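Melamine bowls going dull and holding smells after the dishwasher

Last updated: September
Reading time: 3 min

I have a stack of melamine mixing bowls, bought under the Kititum name, that have been through the dishwasher nearly every night. The inside surfaces have lost their gloss. Two of them keep a faint onion smell even when clean, and one has yellow staining from turmeric that does not move with dish soap. The bases are stamped dishwasher safe, top rack. My machine is a Monholm with a normal cycle listed at 140 F and a "sanitize" option that goes higher. I have mostly used sanitize.

Is the surface gone for good, or is this a deposit that can be removed? And should I change the cycle? Water here in Clilundale is hard (last report said 219 ppm as calcium carbonate).

zeleke_kitchen

Two different problems can look the same, so test before you scrub. Hard water leaves a mineral film. Worn melamine is a rough surface, and no cleaner will put the gloss back.

Test: put a tablespoon of white vinegar in a dry bowl, tilt it so it covers one patch, wait five minutes, rinse and dry. If the patch is clearly shinier than the area next to it, you have film. If there is no change, the top layer is worn.

For film, wipe the whole inside with vinegar diluted one to one with water, rinse well, and check the rinse aid setting. At 219 ppm you want the dispenser near the top of its range. If your machine has a built-in softener, set it for your hardness and keep the salt filled.

For the turmeric, make a paste of baking soda and water and leave it on for an hour. Use a soft cloth. Scouring powder and green pads will make the staining worse the next time, as the color settles into the scratches. Sunlight on a windowsill for a day or two also fades turmeric. Don't use chlorine bleach on melamine.

On the cycle: stop using sanitize. Use the light or glass cycle, top rack, and turn off heated dry. I would stay under 140 F where the machine lets you choose.

hardwater_219

Mine went dull in a year, I just bought new ones. Glass doesn't do this.

penrack

Agree with most of the long reply. A few additions on smell and storage.

1. Wash onion and garlic bowls by hand soon after use. Fat holds the smell, so use enough detergent to cut it and rinse with warm water.

2. Do not microwave them. Melamine heats up along with the food and can crack or blister.

3. Dry fully before nesting. Moisture held between two bowls is a common cause of the stale smell. I leave mine apart on the table until morning. 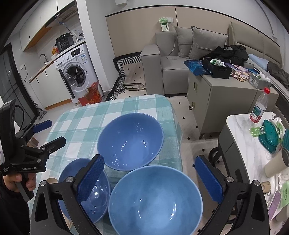

4. Check for cracks under a strong light. A bowl with crazing or a chip through the surface should be retired from food use. It will still do for screws or seed packets.

5. If the smell stays after all of this, fill the bowl with warm water and two spoons of baking soda and leave it overnight. Repeat once. After a second try with no change I would stop.

lower_shelf_70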